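Irko Faucet Sprayer Review: Four Months With a Pull-Out Tap Attachment

I bought this thing in October and I've used it every day since, so here goes.
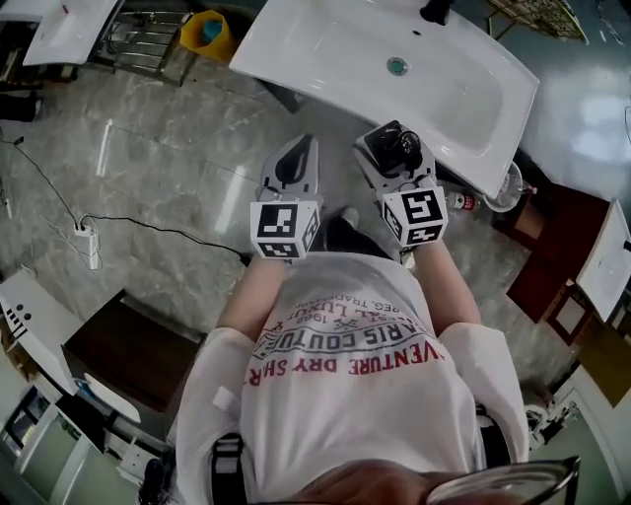 Why I wanted one

My bathroom faucet is short. Really short! The water lands right at the back of the bowl, so rinsing the front means cupping your hands and flinging water forward like you're bailing out a canoe. Washing my hair in there was a joke. I'd tried one of those rubber push-on hoses from the hardware store in Mondton and it popped off the second the pressure went up.

My neighbor Sang Tô had the Irko on his kitchen tap and let me play with it. I ordered mine that night (the long-hose version, which costs a bit more, but the short one looked stingy).

Putting it on

You unscrew the little aerator at the end of your tap, screw in the adapter, and click the hose on. Two adapters come in the box. Neither fit mine, of course, and I had to order a third one from Stindoreck, who sell the parts. It showed up fast and went on by hand with a wrap of plumber's tape. Check your thread size before you buy — the chart on the back of the leaflet is tiny but correct.

Using it

The hose is 149 centimeters, which is plenty. I can reach every corner of the sink and fill a mop bucket on the floor without moving it. There are two spray settings. The soft one is lovely for faces and hair, and the strong one takes dried toothpaste off in a couple of passes. Switch to it gently, though, because it comes on hard and I've soaked the mirror more than once.

The head has a pause button, and I use it way more than I thought I would. It does keep dripping for a few seconds after you press it. The hose is also stiffer than I'd like in the morning when the room is cold, and the holder only sticks to smooth tile. Mine came down twice until I cleaned the wall with rubbing alcohol and left it overnight.

Compared with the Mai

I had the Mai sprayer in my last apartment. It was cheaper and lighter, but the plastic nut cracked in the first winter. The Irko has a metal nut and it feels a lot more solid in the hand. The Mai did have a better holder, I'll give it that.

Would I buy it again?

Yes, in the long version, and I'd order the extra adapter at the same time. Four stars from me. The missing one is for the holder.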